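Die Varieties in the Whitfield Bequest of Copper Tokens

Project report, second-year option in material studies

1. Scope

The Whitfield bequest holds 2,788 copper tokens, most of them farthing and halfpenny pieces issued by local traders. The existing list, typed on cards, gives issuer, town and denomination. It doesn't separate dies. Our project took one issuer, the Andance brewery, and tried to establish how many obverse and reverse dies were used for its halfpenny, and in what order they were paired.

The Andance halfpenny was chosen for two practical reasons. It is the largest single group in the bequest, and it carries a plain design (a barrel within a beaded border) on which small differences in the position of the lettering are easy to measure. The pieces carry no date.

2. Method

A working sample of 60 pieces was drawn from the trays. Pieces with heavy corrosion on either face were put back and replaced by the next piece in the tray. Each was weighed and its die axis noted. No token was cleaned.

Obverses were sorted by the position of the second A of ANDANCE against the beads of the border. Reverses were sorted by the gap between HALF and PENNY, and by the shape of the stop after the issuer's name. Sorting was done twice, with the results of the first pass out of sight during the second. Where the two passes disagreed, the piece was set against the best example of each group under a low-power lens.

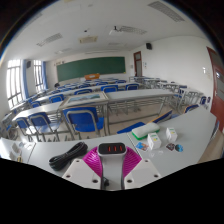
Nighat Jafri objected at the interim review that the position of a letter against the beads is only safe if the border was cut into the die together with the legend, and asked whether a recut border could make one die look like two. The point is a fair one. We went back over the obverse groups and looked for agreement in features away from the border, chiefly the hoops of the barrel and a short scratch below the tap. The groups held, except that two we had kept apart were merged.

3. Results

After the merger there are 3 obverse dies and four reverse dies. They are numbered O1 to O3 and R1 to R4. Five pairings were found:

O1 with R1
O1 with R2
O2 with R2
O2 with R3
O3 with R4

The first four pairings form a chain. O1 shows a crack from the rim to the foot of the N, and the crack is longer on pieces paired with R2 than on those paired with R1. This puts R1 before R2. The O3 and R4 pairing stands alone. Its lettering comes from a different set of punches and its die axis is upright, where the rest are inverted.

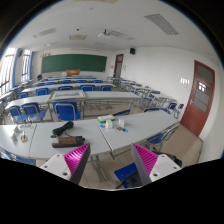
Fig. 2. Long table, with power strip and coiled cable.

4. Discussion

The isolated pairing may be a later order from another die sinker, or a contemporary imitation. Weight doesn't settle it, as the O3 pieces fall inside the range of the others. Mudassar Yousafzai's suggestion that the flans be compared by edge finish was followed up on a few pieces, without a clear result.

An account book quoted in the bequest papers records a delivery of 700 halfpennies to the brewery. If that was a complete order, it is a small one for the number of dies found, and further deliveries must be assumed.

5. Limits and further work

The sample came from one collection, so a pairing that Whitfield didn't acquire will be missing. The Gultoteck cabinet is known to contain Andance pieces and hasn't been examined. An R3 reverse in an early state would help to fix the end of the chain. The die numbers used here should be treated as provisional until that cabinet has been seen.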